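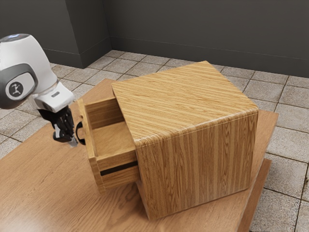
The drawer test in simulation, with the gripper down beside the handle.

September
By Braulio Huerta
2 min read

Stulus has the end bench in our shared workshop, and I'd been meaning to corner him since spring. He's building an arm that fetches and opens things, and before any real motor gets a go, everything is tried on a simulated one. So why start with a drawer?

"I wanted something boring," he told me, putting the kettle on. "Then I spent most of the summer on it, so more fool me!"

The handle is what gets him talking. It's a curved black one, and a curve gives the fingers a small gap to aim for — if they come in at the right angle. "Too high and you shove the whole cabinet. Too low and you're stroking the wood."

He leaves the computer practising overnight, 200 tries at a time, and reads the results over breakfast. He's up to 2,000 now. I asked how the first batch went and he pulled a face.

"Thirteen. Thirteen good ones, and I rang my sister to brag about it."

The real version (he calls it Zerton, after a cartoon he watched as a boy) is still in bits on the bench. He has the base turning and the elbow bending, but the wrist sags and he's on his third set of printed gears. The drawer unit cost him 40 quid second-hand and it sticks in damp weather, a problem the simulated one has never had.

"I'll have to teach it to tug," he said. "My gran had a knack with hers, sort of a lift and a wiggle. I've no idea how you write that down."

He's trying it with a bit of rubber on the fingertips next, once the glue arrives.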